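Section 4. Fitting the Processor

Applies to the Clellis workstation, open-chassis layout. Revised 24/01/2020 by Tzu-hsuan Siu, Suvomville bench.

You have reached the part of the guide where money can be bent. Read the whole section once before touching anything, including the bits that look like padding.

CAUTION: Unplug the power cord. Switching off at the front button does not count, however firmly you press it.

4.1 Wait 90 seconds after unplugging. Use the time to take off your watch.

4.2 Push the load lever down and slightly outward until it slips free of its hook, then let it rise under control. It has a spring and opinions.

4.3 Lift the load plate clear of the socket. Do not touch the pins. Do not blow on them, either. The Tillis service desk can spot breath, and will mention it in the repair note.

4.4 Pick up the processor by its edges. The brushed metal lid faces you. Leave the underside alone.

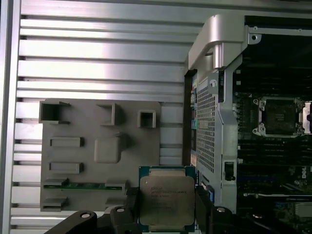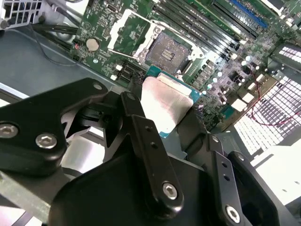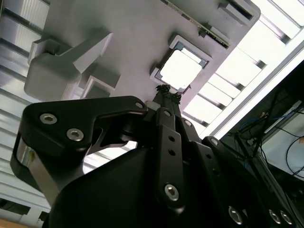

4.5 Find the small triangle on one corner of the processor and match it to the mark at the socket. If you can't find the triangle, get a better lamp. Guessing gives you three ways to be wrong.

4.6 Lower the processor straight down and let go. It should sit flat under its own weight. Sliding it into position will flatten a row of pins, and they do not grow back.

4.7 Close the load plate, then bring the lever down and hook it. Expect some resistance and a creak. The creak is normal. A crunch is not, and should be followed by a quiet moment and a call to Tillis quoting code 463.

NOTE: Earlier printings of this guide put step 4.7 before step 4.6. We have heard from most of you.

4.8 Wipe the lid with a lint-free cloth before applying thermal paste. Your sleeve is a lint source. For the Kruger cooler, continue to Section 5.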